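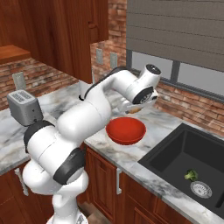

3 min read

How to drill the toe hold at home without wrecking anybody's foot

Posted Nov 5, 2019 by Arnaldo Magalhães

Quick one tonight, class starts soon and I still have mats to mop. A few of the newer people at Dundden keep asking how to practise the toe hold between sessions. You can. Slowly, with a partner you trust, on something softer than floorboards. Read all of it first, then go drill.

What you need

A mat. A partner about your size. Bare feet or wrestling shoes, but both of you the same. No gloves for now, they get in the way of the grip. Trim your toenails, please.

Agree on the tap before anyone grabs anything. Hand, foot or voice, all of them count. With foot locks the damage often comes before the pain does, so tap early. If you're the one holding it, let go the second you feel or hear it.

Step 1. Get the leg where you want it

Start from top half guard with your partner on their back. Easiest entry for beginners. You want their free leg bent, heel coming in toward their own backside. If the leg is straight you have nothing, so don't chase it. Wait for them to frame and push, the knee usually bends on its own.

Step 2. Grip the toes

Far hand goes over the top of the foot, on the little toe side. Fingers cover the toes, thumb on the same side as your fingers. No gap. People grab too low, near the ankle, and then wonder why it feels like lifting a couch. The lever is at the toes. Pinky finger lines up with their pinky toe – that's the cue I was taught in the Irnov gym and I still use it.

Step 3. Close the figure four

Other arm goes under the shin, just above the heel, and grabs your own wrist. Same shape as a kimura, only on a foot. Elbows in tight to your ribs. If there's daylight between your chest and their foot, fix that before you go any further.

Hold there for a breath. Let your partner try to wiggle out. If the grip slides, go back to step 2.
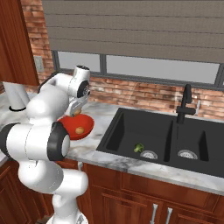 Step 4. Finish, slowly

Push the toes down and toward their backside, as if you're tryng to touch the foot to the hip. Small movement. Move your chest with it, don't just crank with the arms. Take a full two seconds from first pressure to tap, every time, even if you know you've got it.

Never jerk it. Never finish on someone who is spinning the wrong way, just release and reset.

Step 5. Switch and repeat

Nine reps each side, then swap. Both feet! Everybody skips their bad side and it shows. After that do one light round where the bottom person is allowed to defend by straightening the leg and kicking through.

Common mistakes

Thumb wrapped round the foot. Weak grip, and it gets peeled off.

Forgetting the knee. The toe hold twists the ankle but the knee can cop some of it too. If your partner has an old knee injury, pick another drill.

Losing position for the sub. You fall back for the foot, miss, and now you're on the bottom eating punches. In MMA stay on top if you can – the Sepúlveda brothers drill it that way and there defence is better for it.

Is it legal in comps?

Depends on the event and on your belt or division. White belts generally can't use it. Check the rule sheet for whatever you've entered, and for the Jidmont open ask at the desk at weigh-in if you're not sure.

Ankle sore the next day? Rest it. Swollen or can't put weight on it, see a physio and skip class. Right, mats.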